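Flerkeck Guest List and Press Desk — User Manual
Section 3: Setting up the list for a show
Last revised 2020-01-01

This section covers the guest list and the press list for a single concert, premiere or signing. Tours with shared lists are covered in Section 5. You need a Desk Manager login and a show record that has already been given a venue. If the venue field is blank, the Lists tab stays gray.

Before you start

Have the following ready:
- the show code from the promoter
- the artist's own allocation, in writing
- the label's allocation, if there is one
- the name of the person who can approve late additions on the night

Note: The show code is case sensitive. Codes issued through Nison end in a letter. Codes issued through the older Zandus export end in a hyphen and a digit, and the hyphen must be typed.

3.1 Create the guest list

1. Open the show record and select Lists, then New list.
2. Choose Guest as the list type. The type can't be changed after the list is saved.
3. Enter the total allocation. The default is 80. Overwrite it with the figure in the promoter's letter.
4. Under Split, divide the total between Artist, Label, Venue and Promoter. The remainder is shown at the bottom of the panel and must read zero before you can continue.
5. Set the closing time. After this time only the approver can add names.
6. Select Save as draft.

A draft list is visible to Desk Managers only. It isn't sent to the door until you publish it (see 3.4).

Caution: Don't create a second guest list to hold overflow names. The door tablet loads one guest list per show and takes the one saved last. Names on the other list will be turned away.

3.2 Add names

1. Open the draft and select Add.
2. Enter the guest's surname and first name as they appear on photo ID. Stage names go in the Known as field and print in smaller type under the legal name.
3. Enter the number of extra places in Plus. The highest value accepted is three.
4. Choose the source of the place — Artist, Label, Venue or Promoter. The place is deducted from that source's share of the split.
5. Choose an access level: Floor, Balcony, Aftershow or Dressing room.
6. Tick Discreet for a guest who should be met at a side entrance. The name is then hidden on the door tablet and replaced by a four-character word, which you pass to the guest's assistant by phone.
7. Select Save and next, or Save and close.

To add many names at once, use Import and select a comma-separated file. The column order is surname, first name, known as, plus, source, access. Rows with a missing source are rejected and listed in red under the import window. Correct them in the file and import again; rows already accepted are skipped.

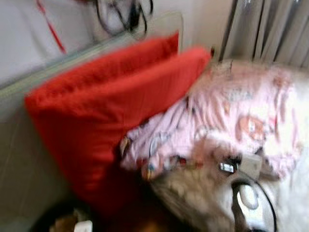

Omid Zarei asks whether the Discreet word can be sent by text message, as his office looks after a singer whose assistant is usually in the air when the list closes. He adds that on two shows in June the word changed after he had passed it on, and the guest waited outside until someone from the tour came down.

The word can't be sent by text message in the current version. It changes each time the guest's record is edited, including a change to the Plus value. Make all edits first, then read out the word. If a record has to be edited after that, open History on the record to see the new word and phone again.

3.3 Create the press list

Press passes are handled apart from guest places and don't count toward the split.

1. Select Lists, then New list, then Press.
2. Choose the pass types that will be issued: Reviewer, Photographer, Broadcast, Red carpet only.
3. For Photographer passes, set the pit rule. The usual setting is first three songs, no flash. If the artist's office has supplied its own rule, choose Custom and paste the wording without changes. It prints on the back of the pass.
4. Set the pit limit. Venues on the Nazari circuit are preset to 16, and the field is locked for those venues.
5. Turn on Requests if you want outlets to apply through the web form. Leave it off for invitation-only events.
6. Select Save as draft.

Requests arrive in the Pending column. Each one shows the outlet, the name of the applicant, the purpose stated and any past shows. Select Approve, Decline or Hold. A held request isn't answered until you move it, and the applicant sees the status Under review.

Note: Approving a Broadcast pass doesn't approve recording of the performance. Recording is cleared by the artist's office on a separate form and must be attached to the pass record under Documents. A pass with nothing attached prints with a diagonal bar.

Note: Interview slots aren't handled on this screen. See Section 4.

Caution: Don't put a journalist on the guest list to get around the pit limit. Guest wristbands aren't valid in the pit, and stewards are told to check both sides.

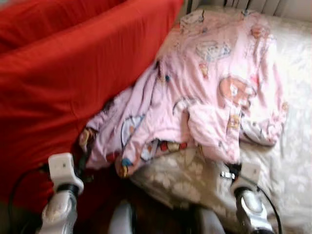

3.4 Publish to the door

1. Open the show record and check that both lists read Draft complete. A list with rejected import rows reads Draft incomplete.
2. Select Preview as door. Look for doubled names, and for guests entered on the press list by mistake.
3. Select Publish. Enter your password when asked.
4. On the door tablet, open Flerkeck Door, enter the show code and wait for the green bar.
5. Search for one name from each list to confirm that the load is complete.

Once published, a list updates every 10 minutes while the tablet is online. To force an update, pull down on the name list. Offline tablets keep the last version received and show its time in the top bar.

3.5 Late additions

Late additions go to the approver named on the show record.

1. The door steward selects Query and enters the name given.
2. The approver receives the query and selects Yes, No or Call me.
3. On Yes, the name appears on the tablet with an orange mark, and the place is deducted from the approver's own share.

If the approver's share is used up, the query still goes through but the place is marked Over. Over places are totaled in the closing report and may be charged to the promoter, depending on the contract with the venue.

To change the approver during a show, a Desk Manager must edit the show record and publish again. Open queries aren't passed on to the new approver and have to be entered a second time.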